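2020년 2월 28일

해안 쓰레기 시료 정리, 그리홀름(Grirholm) 해변 2차분

오전에 건조기에서 시료를 꺼냈다. 12월 채집분과 같은 조건으로 말리려고 했는데 건조기 문 패킹이 헐거워져서 온도가 설정값까지 올라가는 데 시간이 꽤 걸렸다. 결국 밤새 돌렸고, 무게가 더 줄지 않는 것을 두 번 확인한 뒤 꺼냈다. 패킹은 주문해 두었다. 도착할 때까지는 문 아래쪽을 클램프로 눌러서 쓸 것.

이번 조사 구간은 방파제 끝에서 배수로까지 200 m. 지난번과 시작점은 같지만 끝점이 조금 다르다. 12월에는 배수로 앞에서 멈췄고 이번에는 배수로 안쪽 턱까지 들어갔다. 두 번을 그대로 비교하면 안 된다. 배수로 턱에서 나온 것은 따로 봉투에 담아 두었으니 비교표를 만들 때는 그 봉투를 빼고 계산한다. 봉투에는 D라고만 적혀 있다. 라벨을 제대로 다시 써야 한다.

분류 결과, 합계 818점. 이 가운데 단단한 플라스틱 조각이 가장 많고 그다음이 발포 스티로폼, 밧줄과 그물 토막 순서다. 밧줄 토막은 175점인데 이 숫자는 다시 봐야 한다. 한 가닥이 풀려서 여러 점으로 세어진 것이 섞여 있다. 12월에는 풀린 가닥을 한 점으로 묶어서 셌고, 이번에는 앞쪽 트레이를 분류할 때 그 규칙을 잊고 있었다. 내 실수다. 뒤쪽 트레이부터는 규칙대로 했다.

스티로폼은 여전히 골치다. 5 mm 체에 걸리는 것만 센다고 정했는데, 체를 흔드는 동안 부서져서 밑으로 빠지는 것이 나온다. 세게 흔들수록 개수가 달라진다. 손으로 살살 돌리는 방식으로 바꿨고, 부서진 가루는 세지 않고 무게만 달았다. 다음부터 스티로폼은 체에 올리기 전에 집게로 먼저 골라내는 쪽이 나을 것 같다. 시간은 더 걸린다.
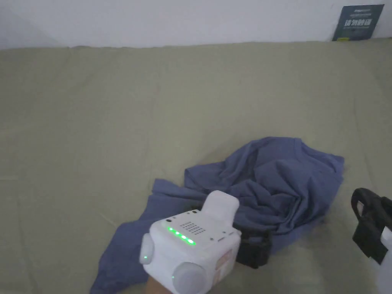 밀도 분리는 이로우(Irow) 쪽에서 보내 준 절차서대로 소금물로 했다. 절차서에는 하룻밤 가라앉히라고만 되어 있고 젓는 시간이 없다. 나는 유리 막대로 2분 저었다. 지난번 기록에는 젓는 시간이 안 적혀 있어서 같은지 알 수 없다. 앞으로는 반드시 적을 것. 모래가 고운 시료는 윗물이 아침까지도 뿌옇게 남아 있어서 한 번 더 가라앉히는 중이다. 여과는 내일로 미룬다.

공시료 하나에서 파란 섬유가 나왔다. 실험복은 흰 면이고 그날 파란 옷을 입은 기억은 없다. 여과지를 꺼낼 때 후드 밖에서 뚜껑을 열었던 것이 걸린다. 시료에서 나온 파란 섬유는 전부 보류로 표시해 두고, 공시료를 다시 만들어서 같은 것이 나오는지 본다. 또 나오면 증류수 통부터 의심해야 한다.

드레스틱(Drestik) 입력 양식 관련. 양식 새 버전에서 '어구'와 '밧줄' 항목이 합쳐졌다. 우리 기록지는 아직 나뉘어 있다. 합치는 것은 나중에도 할 수 있지만 나누는 것은 못 하니까 기록지는 지금대로 두고 입력할 때만 합친다. 담배꽁초는 예전 그대로 따로 들어간다. 좌표는 소수점 다섯째 자리까지만 받는데 우리 단말기는 더 길게 나온다. 그냥 붙여 넣으면 오류 없이 잘려서 저장되므로 문제는 없지만, 원본 파일은 손대지 말 것.

린드크비스트(Lindqvist) 저울은 영점이 또 흔들린다. 켜고 30분 지나면 괜찮은데 바로 쓰면 끝자리가 계속 움직인다. 옆 창문을 닫으니 조금 나아졌다. 오늘 잰 무게는 모두 예열한 뒤의 값이다. 교정 추로 잰 값은 저울 옆 종이에 적어 두었고 그 종이를 사진으로 찍어 공유 폴더에 올렸다.

현장 쪽 메모. 만조선 위쪽에 해초가 두껍게 쌓여 있어서 그 밑은 제대로 못 봤다. 해초를 다 걷어 내면 안에 사는 것들까지 같이 쓸려 나가니 걷지 않기로 했다. 대신 방형구 안쪽만 손으로 들춰 보고 다시 덮었다. 해초 속에서 나온 것은 기록지 비고란에 표시했다. 배수로 쪽은 바닥이 미끄러우니 다음에 갈 사람은 장화 밑창을 확인하고 갈 것. 물때표도 미리 봐야 한다. 이번에는 턱을 끝내고 나올 무렵 물이 벌써 발목까지 왔다.

봉투는 마대 말고 종이봉투가 낫다. 마대에서 실이 빠져서 시료에 섞인다. 이번에도 마대 실로 보이는 것이 여러 가닥 나와서 빼느라 시간을 썼다. 뺀 것은 버리지 않고 작은 병에 모아 놓았다. 현미경으로 그물 토막과 비교할 때 쓴다.

남은 일
- 밧줄 토막 앞쪽 트레이 다시 세기
- 봉투 D 라벨 새로 쓰기
- 공시료 다시 만들기, 증류수 통 세척
- 윗물 여과 (맑아진 것부터)
- 건조기 패킹 오면 교체하고 온도 확인
- 기록지에 젓는 시간 칸 추가

다시 센 숫자가 나오면 이 글 밑에 덧붙인다. 그때까지 합계는 외부에 보내지 않는다.

공유 5 · 댓글 0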